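El busto que se fue a por tabaco

Boletín del barrio, 29 de junio de 2020

Quienes pasen estos días por la entrada del antiguo balneario Himutberg notarán un hueco. Donde estaba el busto del coronel Bodham, con sus patillas de mármol y su gesto de haber olido algo, queda un pedestal, cuatro agujeros de anclaje y una colilla. La empresa que explota el edificio como hotel lo retiró la semana pasada, a primera hora, con una furgoneta sin rótulos y una discreción que habría funcionado mejor si no hubieran cortado la calle entera para hacerlo.

El comunicado ocupa cinco líneas. Dice que la pieza ha sido «reubicada temporalmente en el marco de una reflexión sobre el patrimonio». Llamé para preguntar dónde es temporalmente y me pasaron con Melur Nair, que lleva la comunicación del hotel y que tuvo la amabilidad de leerme el comunicado en voz alta, por si no lo había entendido escrito.

Para quien no lo recuerde, y me incluyo, el coronel hizo fortuna en el comercio colonial del azúcar, pagó las cañerías del balneario y se regaló un busto a sí mismo. La placa mencionaba las cañerías. De las plantaciones no decía nada, seguramente por falta de espacio, aunque bien que cupieron siete adjetivos sobre su carácter. La placa, por cierto, sigue atornillada en su sitio, así que ahora tenemos un homenaje a nadie en particular, hombre recto y bondadoso.
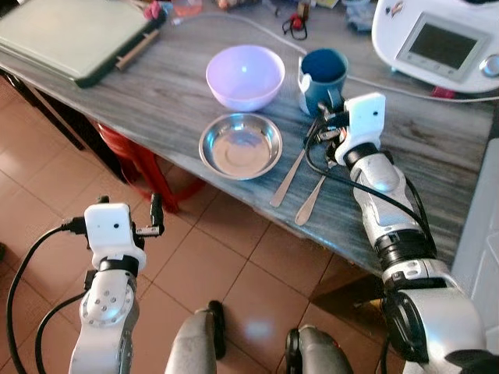 Bronwyn Tipoki nos escribe que ella llevaba años pidiendo que se cambiara la placa y que quitar la estatua le parece la manera más cómoda de no contar nada: «Con el busto delante, al menos mi hija preguntaba quién era ese señor. Ahora pregunta por qué hay una maceta».

Lo de la maceta es cierto. Apareció el jueves sobre el pedestal, con un geranio, y el hotel asegura que no es suya. El ayuntamiento tampoco la reclama. Yo la he regado un par de veces porque hacía calor y uno no quiere verse envuelto en una segunda polémica.

La cuestión legal es más enredada de lo que parece. El edificio está protegido, pero la ficha de protección, redactada en un diciembre de hace mucho por alguien con prisa, habla de «fachada, escalinata y elementos ornamentales fijos». El abogado del hotel, Shoaib Sandhu, sostiene que un busto sujeto con cuatro pernos es mobiliario. Naveed Shaikh, desde la asociación de estudios locales, responde que pesa 187 kilos y que a ver quién lo cambia de sitio para pasar la aspiradora. Los dos han pedido informes y los dos tendrán el suyo.
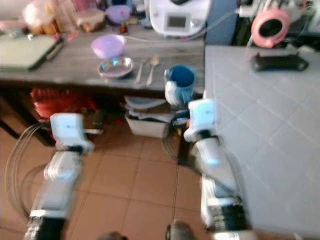
Mientras tanto circulan las propuestas. La de mandarlo al museo de Oretport tropieza con que el museo no lo quiere: tiene ya tres coroneles en el sótano y ninguna forma decente de explicarlos. La de devolverlo a su pedestal con una placa nueva, más larga y más honrada, ha reunido 300 firmas. Hay otra que pide fundirlo, cosa que con el mármol promete ser un proceso lento.

También se ha hablado de sustituirlo por la escultora Niazi, o mejor dicho, por una obra suya, aunque tal como está escrita la moción el pleno podría acabar votando subirla a ella al pedestal. Asif Abbasi, concejal de Cultura, me dijo que se corregirá la redacción. No me dijo cuándo. 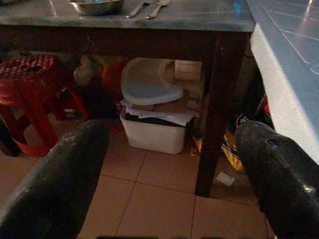
Mi opinión, que nadie ha solicitado y por eso la publico aquí, es que el coronel debería volver, pero a la altura de los ojos y con las cuentas del azúcar al lado. Subido a metro y medio de piedra cualquiera parece haber hecho algo grande. Además, el vacío que ha dejado tiene demasiada presencia: está en mitad de todo, como el hueco entre los dos dedos negros de la pinza en la foto que precede a estas líneas, y por él se ve lo que hay detrás, que en el caso del balneario son los contenedores. Entre un prócer dudoso y los contenedores tiene que haber alguna solución intermedia.

El pleno tratará el asunto en la próxima sesión, después del punto sobre los vados. Se admiten cartas hasta el viernes. Las anónimas también, siempre que vengan firmadas.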